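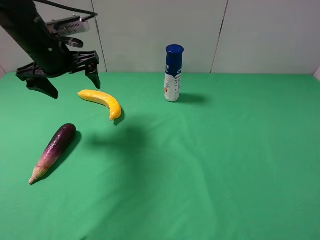
Artificial eggplant and banana on a green tabletop.

Artificial produce, also called faux produce or display food, is the general name for imitation fruits and vegetables made at or near natural size. It is used in store displays, kitchen showrooms, stage sets, children's play and classroom sorting work. The term does not normally cover wax botanical models, which are made for study and kept in cases.

Materials

Most pieces sold today are hollow shells of soft or rigid plastic. Foam cores with a painted skin are lighter but dent easily and lose color at the high points. Weighted pieces contain sand or a plaster plug and are used where the item must stay put on a sloped shelf. Older papier-mâché pieces are still traded but are rarely handled.

Coloring

Single-color items such as lemons are usually molded in colored plastic and left unpainted. Items with a change of color along their length need a second step. The base color is molded in, and the darker tone is sprayed over it through a mask, with the spray reduced toward one end to give a soft edge. A gloss coat is optional. Gloss reads well from a distance but produces strong reflections under overhead lamps, and display guides often call for matte pieces near windows.

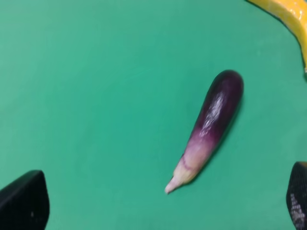 The eggplant is among the harder shapes to imitate, as the natural skin is both very dark and very shiny. A single flat purple tends to look like painted wood. Makers therefore grade the color, and the slender type lends itself to this: the rounded end is nearly black at its edges, the middle passes through magenta-pink, and the stem end is pale cream to greenish, with a thin reddish-purple line where the calyx begins. The calyx may be molded in one piece with the body or fitted as a separate cap - caps are more exact but come loose with handling.

Sizing and sets

Trade catalogs list produce singly or in mixed sets. The Ganduso play range has sets of 5, 9 and 14 pieces; the Plollow display range is sold by the piece, with the slender eggplant listed as item 2705. Mixed sets do not always keep a common scale.

Care

Plastic pieces are wiped with a damp cloth and mild soap. Solvents lift sprayed color and should not be used. Pieces should be stored out of sunlight, with dark items wrapped apart from pale ones - purple and red coatings can transfer in warm storage.

See also: Play food; Window display; Binddale molding works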